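Antal Street (Postel)

Antal Street is a street in the northern part of the town of Postel. It connects the old market square with the Ilar bridge and has 27 numbered buildings. Until 2020 it was called Mill Street. The present name honors the composer Antal, who lived at number 13 as a child.

History

The street was first paved when the mill on the Ilar river was still working. After the mill closed, most of its buildings were divided into small workshops and apartments. The name Mill Street stayed in use, although a second Mill Street existed in the south of the town and letters were often delivered to the wrong one. 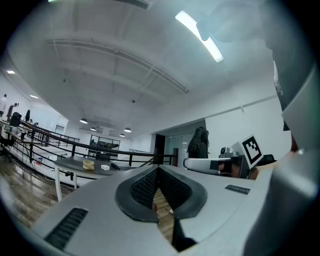 Renaming

The proposal to change the name came from the Tonik music society, which collected 2,698 signatures from residents of Postel and the villages near it. The town council discussed the proposal at 2 meetings. Some shop owners were against it, as they would have to print new signs and business cards. The council agreed that the old name could remain in addresses for one year.

The new sign was uncovered on Sep 25, 2020. The town brass band played three of the composer's marches, and the street was closed to cars until the evening. Many former residents of the street came back for the ceremony.

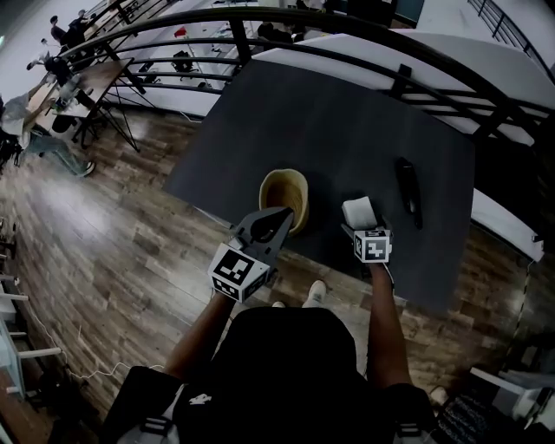
A small plaque was added to the front wall of number 13 in October of the same year. It gives the composer's name and the years when the family rented the upper floor. The house itself is private and cannot be visited.

Transport

Buses stop at the market square end of the street. Trucks are not allowed on the Ilar bridge.

See also

Streets in Postel
Tonik music society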